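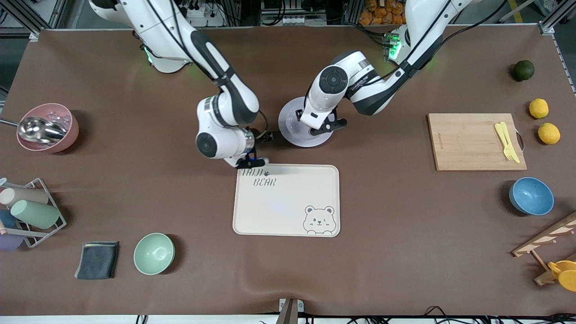 Gostwood Tableware and Small Kitchen Items: Data Card

Search this repository Type / to search

Summary

Gostwood is a collection of still pictures and written labels covering tableware and small kitchen items laid out on a table for sorting, stacking and putting away. It is maintained by Wernon and hosted on Plistance. The present release is version 11. Enquiries about content should be addressed to Dalia Abou Zeid; enquiries about labels should be addressed to Bhavana Marar.

Contents

The release is divided into 30 layouts. Each layout has its own folder, containing the pictures, a plain text list of the items present and a label file. Folder names are not meaningful and should not be used to infer the order in which layouts were prepared.

Items covered

Trays: cream-coloured, rectangular, with rounded corners and a raised rim. The tray lettered TADI BEAR carries a line drawing of a winking bear face in one corner. It is listed as "tray, bear" throughout.
Plates: round. The pale lavender-white plate is listed as "plate, lavender".
Bowls: dusty pink and mint green. A bowl with something in it receives a second label for the contents.
Cups: plastic, in beige, pale green, blue and lavender. Cups lying in the wire rack are labelled separately from the rack itself.
Utensils: includes the stainless-steel scoop.
Boards and cloths: bamboo cutting board; dark grey cloth, recorded as folded or unfolded.

Fixed parts and fittings

Some pictures show a panel or fitting at close range with no tableware present. These are kept in the release and labelled by shape and colour only. Lettering is transcribed where it can be read in full; otherwise the text field is left blank. 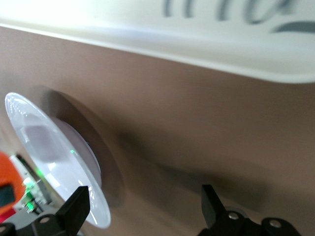
Translucent white disc with a domed centre, brown panel. Label: "round fitting". Text field: blank.

Labelling rules

Every item is given one name from the item list, one main colour and one state. Permitted states are flat, upright, tilted, on its side, folded and unfolded. A plate standing on its edge at an angle is "tilted" – the label "upright" is reserved for items resting on their own base.

Items partly out of view are labelled if they can be named with confidence. Colour names follow the Chettiar chart, a copy of which is in the docs folder. Where two labellers disagreed on a colour, the decision was made by Bhavana Marar and noted in the label file.

Changes in this release

"Dish" has been withdrawn and replaced by "bowl" or "plate". The cup rack, formerly grouped with utensils, has its own entry. Version 10 remains available until June and will not be corrected further.

Known limitations

Pale items on a pale tray are sometimes outlined too generously. Reflections on glossy surfaces were labelled as objects in a small number of early layouts; reports of remaining cases are welcome. The range of items is narrow and should not be taken as typical of household kitchens.

Access and use

The release may be used for teaching and research. Requests for more than 100 pictures at one time should be made through the Plistance request form. Users are asked to cite the collection by name and version number.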